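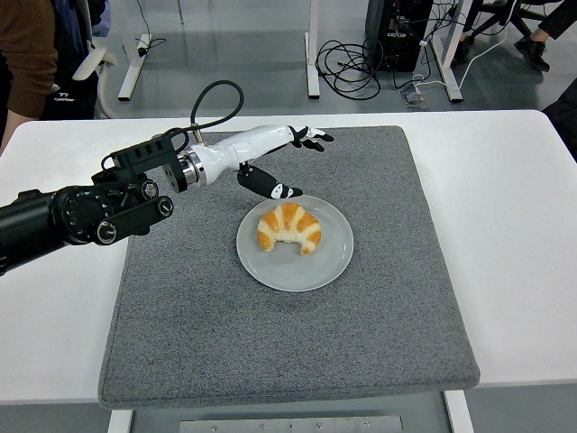 **Demetti Bakery, Clallham**

April 11, 2025

We are looking for 14 people to join a croissant tasting panel at our bakery in Clallham. You don't need any training in food or baking. You do need to like croissants enough to eat one slowly and write down what you think of it.

We bake 3000 croissants a week for our own shop and for cafés nearby. The recipe has stayed the same for years, but our flour supplier is changing its range in August and we have to settle on a new flour before then. We have several doughs to compare. Our bakers have their own opinions and don't agree, so we want to hear from people who buy the things.

## What the panel does

There are 10 sessions. Each one lasts an hour and a half, including a short break. You will be served one croissant at a time, whole, on a plain plate, with a code on your sheet in place of a name. You look at it first, then pick it up, then break it, then eat as much of it as you want.

The sheet asks about:

- the colour of the crust, on the ridges and in the creases between them
- the shape, and whether both ends match
- the shine
- how it breaks and how much it flakes
- the inside, once it is open
- the taste of butter, salt and sugar
- whether you would buy it

Most answers are a mark on a line. There is a box at the bottom for anything else. Please use it. In our last panel the comments were more use to us than the marks, and "tastes fine but greasy on the fingers" changed how we handle the butter.

You will taste three or four croissants in a session. Nobody has to finish one. Water and slices of plain apple are provided between samples. Coffee is served at the end only.

## The plates and tables

Tasting is done at white tables with a grey Flatix felt mat on top. The plates are pale grey with a low rim, from Hämmerli. We tried white plates last year and people marked the same croissant as darker than they did on grey, so every sample is now served on the same kind of plate. The mat stops the plate sliding and keeps the noise down when a whole panel is setting things down at once.

Please leave the plate in the middle of the mat while you are looking at the croissant. After that you can move it wherever suits you. Crumbs on the mat don't matter. The mats are brushed down after every session.

## Who can apply

You can apply if you:

- are over eighteen
- eat a croissant or similar pastry at least once a month
- can come to at least eight of the sessions
- can read and fill in a form in English (large print is available, and a member of staff can write for you if you prefer)

You can't take part if you are allergic or intolerant to wheat, milk, egg or soya. All the samples contain wheat and milk, and are glazed with egg. Soya is used elsewhere in the bakery. Nuts are too, in the same building and on some of the same trays, so we can't take anyone with a nut allergy either. We are sorry about this.

We also can't take people who work for another bakery, or who live with someone who works for us.

Smokers are welcome but are asked not to smoke in the hour before a session. The same goes for chewing gum, mints and strong coffee. Please don't wear perfume or aftershave.

## Payment

Panel members are paid £80 on completing the panel. If you miss one or two sessions you still receive the full amount. If you have to leave early for any reason, we pay for the sessions you came to. Bus fares within Clallham are refunded on the day if you bring the ticket.

You can also take home a bag of whatever the shop has left at closing. This is usually bread.

## Where and when

Sessions are held in the tasting room on the ground floor, behind the shop. Come in by the side door, as the shop door is locked in the evening. There is a step at the side door and a ramp which we put out on request. The toilet is on the same floor and is accessible.

There will be an early evening group and a mid-morning group. Tell us which you would prefer, or whether you can do either. Being able to do either will help your chances, because the morning group is always harder to fill.

## How to apply

Pick up a form at the shop counter, or ask for one by post. It is a single side of paper. It asks for your contact details, your allergies, how often you buy pastry and what kind, and which group you would like. There is no tasting test. We choose people so that the panel has a spread of ages and habits, and we are especially short of applicants who buy their croissants from a supermarket.

Forms can be handed in at the counter or put through the side door. We reply to everyone, including those we can't place, and keep a reserve list in case somebody drops out. If you were on last year's panel you may apply again, but please fill in a new form.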